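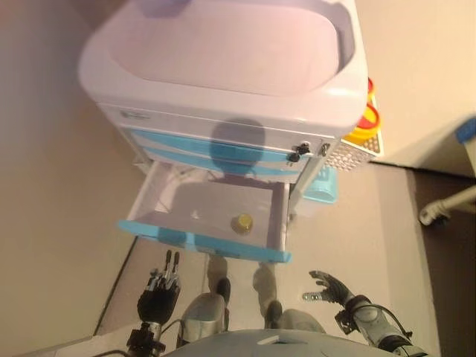
Wrist cam or head cam for drawer work?

ferrule_9
We've had the Kolev hands on our humanoid since May and I'm enjoying them far more than I expected! The job is a ward cabinet: open a drawer, pick out a small round pot with a yellow lid, put it back, shut the drawer. I've been running it with the head camera only, then with the wrist camera added, 300 goes each way. The wrist view wins on the pick and it isn't close.

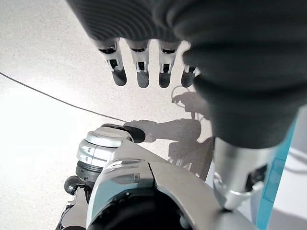

Wrist view, one hand, fingers hanging free over the floor

tidewrack
Lovely hands. Is that a glove on the palm? We tried a knitted sleeve on our Dasari gripper and it snagged on every drawer edge going.

ferrule_9
Ribbed cover, yes. No snags so far — though I come in from above and keep the palm well clear of the rim.

boxjoint
I'll disagree on the wrist camera. Half your picture is the hand and a good bit of the rest is robot body. I'd keep the head camera, put the money into a better controller and stop there. Ours is a Jollurberg with 2 arms on one loop and it does the same sort of pick blind for the last bit.

ferrule_9
Blind is brave! My trouble with the head view is the moment before the grasp, when the fingers are right over the lid and I can't judge the gap.

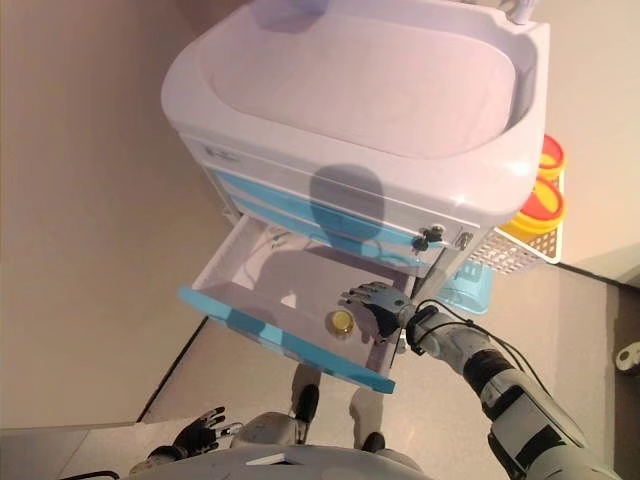 Head view, right hand over the pot

tidewrack
Ooh, I see what you mean. I couldn't tell you how high those fingertips are either. What are you paying for the wrist camera, if you don't mind me asking?

ferrule_9
900 for the pair with brackets, from Drukevness. The brackets are a bit flimsy and I've gone through 3 already.

boxjoint
900! You could light the room properly for that.

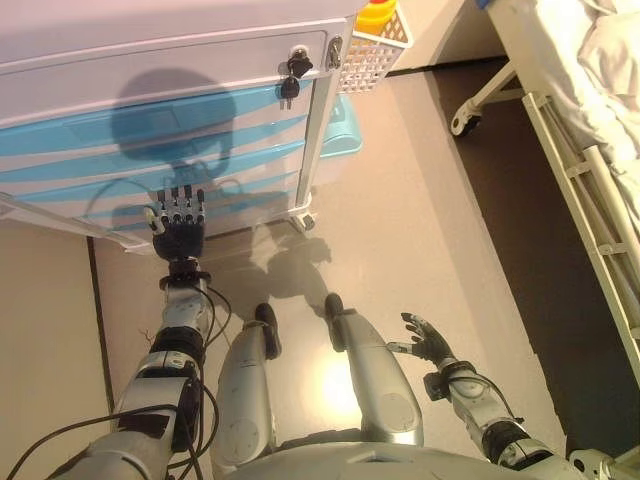 ferrule_9
Lighting is next on my list, I'll give you that. I want to try the head camera again with a lamp off to one side, so it's a fair fight between the two. At the moment the robot puts its own head shadow right across the drawer fronts, and my drawer finder hates a dark blob on blue and white stripes. I'll run both cameras again under the new lamp and post the numbers, good or bad.

boxjoint
Fair enough. Do the closing move as well, please — that's where our arms disagree most.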